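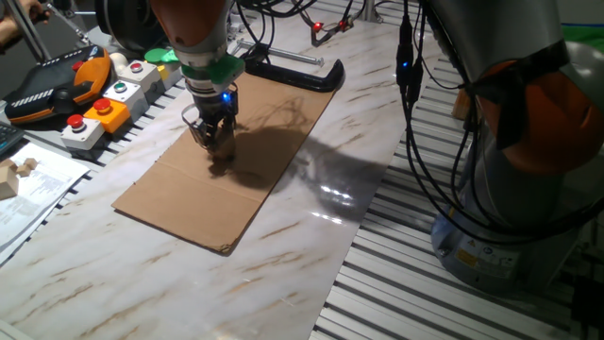 Home Articles Issues About Submit Contact
Search this journal Advanced search Go

4. Approach Planning Near Flat, Compliant Surfaces

4.1 Why the last few millimeters get their own planner

Most of the motion in a pick is dull, and we are grateful for it. The arm leaves its rest pose, crosses free space and arrives above the workpiece, and any decent sampling-based planner will get it there. Trouble begins when the fingertips come down near a surface whose height is known only to the depth estimate, and the depth estimate has opinions. Corrugated cardboard is a fine way to provoke these opinions. It bows, it holds a crease, and its edges stop being straight the first time somebody drops a box on them.

Earlier versions of Vunano, our planning stack, treated a sheet like this as a box primitive of fixed thickness. This worked well on the sheets we had measured and badly on all the others. We now split the motion in two. The transit phase runs under the ordinary collision checker. The approach phase, which covers the final 16 mm, runs under a separate local planner we call Skevano, and the rest of this section is about its habits.

4.2 Surface model

Skevano fits a piecewise planar model to the depth points inside a window under the fingertips. We allow at most 3 planes per window. With one plane, a creased sheet is averaged into a gentle slope that exists nowhere on the table. With no limit, the fit finds a new plane in every patch of sensor noise and reports each of them with great confidence. The cap of three was chosen by hand on a small tuning set and has been left alone ever since, partly out of superstition.

Shiny tabletops need separate treatment. Glare off a polished surface leaves holes in the depth image, and the hole-filling step in our old pipeline would helpfully invent a small hill there. Points whose intensity is saturated are now dropped before fitting, and a window with too few remaining points is marked unknown. The planner may pass over unknown regions at transit height but may not descend into them. Shadows from the arm itself turned out to be harmless for depth, though they made a mess of our first sheet segmenter, which split the cardboard wherever the gripper's shadow crossed it.

4.3 Descent control

During descent the commanded velocity along the surface normal is scaled by the estimated clearance, with a floor that keeps the arm from approaching forever without arriving. (Our first controller had no floor. It was extremely safe.) The finger axis is aligned with the normal of the nearest fitted plane. When a window straddles a crease, the controller keeps whichever plane it picked first until the clearance to the other becomes clearly smaller. Without this hysteresis the wrist nods back and forth between the two answers.

Contact is declared from the residual between the modeled and measured joint torques. The threshold is set per arm, after a short warm-up motion, as thresholds copied between two arms of the same model disagreed enough to be useless.

4.4 Fixtures and clutter

Clamps, rods and loose cables all live in the same workspace as the sheet. The clamps are entered in the planning scene by hand through Hao, our scene editor, and inflated by a margin of 14 mm. Cables are not modeled. We tried, and the resulting planning scene forbade nearly everything, including standing still. Instead, the wrist orientation is restricted during transit so that the dressed cables stay on one side of the arm. In a two-arm cell, the second arm enters the scene as a static obstacle at its current joint reading, and any motion of that arm cancels the plan.

4.5 Evaluation protocol

We ran 560 descents on the Cimdale cell, with target points drawn uniformly over the sheet and a new sheet pose for each block of runs. A descent ends at contact, at a timeout, or at an operator stop. All three outcomes are kept in the log. An operator stop counts as a failure even where the operator later admitted to being jumpy, since we could find no fair way to score nerves. Results by surface type are given in Section 5.

Figure 4. Gripper lowered close to a creased cardboard sheet, fingers pointing down, with a clamp at the far edge and the second arm at right.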